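4.2 Tephra samples from the Dutcombe lake core

The second line of evidence comes from the lake core. If the ash described in oral accounts fell as widely as the Momow settlement record suggests, it should appear in the sediment as a discrete layer with a chemistry that can be matched to the vent. The core was split lengthwise, photographed and logged for colour and grain size before any material was removed. A pale grey band was logged at 398 cm depth, between two units of dark organic mud.

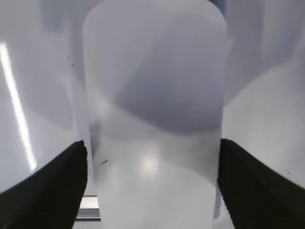 Sediment from the band was wet-sieved, and the fraction coarser than 30 microns was kept for picking. Glass shards were separated from quartz and feldspar under a binocular microscope. Most shards are colourless and vesicular, with thin bubble walls and little sign of alteration. A smaller population is brown and blocky. The two were mounted and analysed separately, as Halvorsen had earlier reported mixed glass from the same catchment and considered the brown shards to be reworked from older soils.

In total 675 shards were large enough for microprobe analysis. Analyses with low totals were discarded, along with those in which the beam had clearly overlapped a feldspar microlite.
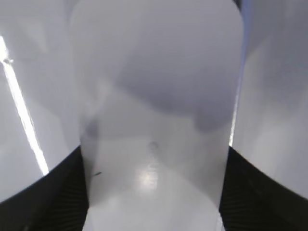
4.3 Comparison with proximal deposits

Pumice was collected from the Velix quarry face, where the upper fall unit is exposed beneath a modern soil. The unit fines upward and contains no internal erosion surface, which we take to mean that it was laid down in a single eruption. Silica and potassium contents of the colourless lake shards overlap those of the quarry pumice. The brown shards plot well outside this field and are left out of the correlation.

The Santoso unit, which lies lower in the quarry, has similar silica but more calcium. It can be excluded as a source for the lake band on that basis alone.

Figure 6. Frosted translucent container between gripper fingers.
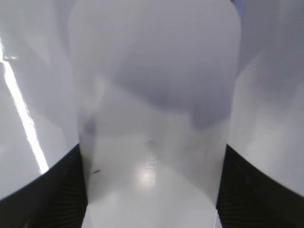 Quaternary Volcanology Group, Department of Earth Sciences

Two radiocarbon dates on leaf fragments bracket the band. The calibrated midpoint of the upper date is 2,017 years before present, and the lower date is slightly older, with overlapping errors. Both agree with the age of charred timber from the abandoned houses at Momow. We did not date bulk sediment. Old carbon washed from the limestone on the northern shore would have made the results too old.

The match does not show that the settlement was abandoned in response to the eruption. Ash thickness at Momow is poorly known, and ploughing has disturbed most of the ground between the houses. A second core from the southern basin would help to settle whether the fall was thick enough to damage roofs or crops.
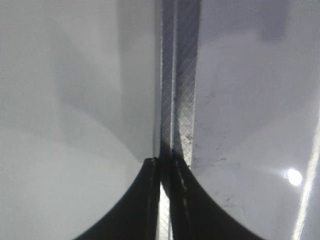
Dutcombe, October

Sampling at the southern basin was limited to the littoral zone, where the water is shallow enough for a hand-operated corer. The short cores recovered do not reach the depth of the grey band. They do contain scattered colourless glass, probably carried in by streams from the surrounding slopes, and this material has been set aside for later analysis.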